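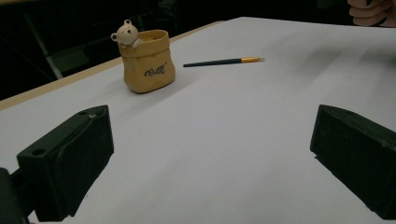 **Local Business | Automation**

# Studix opens hand-teaching workshop in Pumphrey

*Thursday, September 24, 2020*

Studix, a small automation company, has opened a workshop in Pumphrey where people teach household and desk chores to robots by doing the chores themselves with a hand-held gripper. The company moved into the former print shop on the lower floor of the Stivik building in August and began regular sessions this month.

The work is done at plain tables. A person holds a tool with two black fingers, the same shape as the ones fitted to the company's robot arms, and uses it to pick things up and put them down. A camera on the tool records each try. One current job uses a small tan pot shaped like a sack, with a white bear peeking over the rim, and a thin paintbrush with a dark green handle that lies on the table next to it. The task is to pick up the brush and stand it in the pot.

Studix said it had collected 3,938 recordings by the end of last week. Each one covers a single try from start to finish. Tries that go wrong are kept and marked as such, and the company said those are used in training too.

The same task is repeated with the objects in different places. Between tries the brush may be turned, moved farther back or set closer to the edge of the table. Staff also change the lamps and swap the pot for other holders, including mugs and tins. Thin objects that lie flat are among the harder ones, according to the company. The fingers have to come down close to the table without pressing into it, and a long handle can swing once it is lifted.

Studix also runs 2 stations where a person steers a full robot arm by remote control. Those sessions are slower. The operator sits at a desk, moves a pair of handles and watches the arm follow. The company plans to keep both methods. Hand-held recordings are cheaper and can be made almost anywhere, while remote control shows what the arm itself can and cannot reach.

The recordings go into a program called Berum, which Studix has been building for 3 years. Berum is meant to learn a movement from many tries by different people and then carry it out on an arm that nobody is steering. In a test last month it was given the brush and holder task with the pot in places it had not been shown. Studix did not release full results. It said the arm did well when the brush lay crosswise in front of it and had more trouble when the handle pointed straight at the base.

The workshop has 9 part-time demonstrators, most of them from Pumphrey and nearby towns. No background in robotics is required. New hires spend their first two days on simple pick-ups before they move to tasks with more than one step. Shifts are four hours, with a break each hour to rest the wrist. Tables are spaced apart and tools are wiped down between users under the building's current health rules.

Next on the list are closing jar lids, sorting pens by size and folding small towels. The company said it hopes to have Berum working on the first of these before the end of the year, though it has not set a date for a product.

The workshop is not open to walk-in visitors. Applications for demonstrator shifts are being taken at the Stivik building front desk on weekday mornings. Studix expects to add an evening shift if enough people apply.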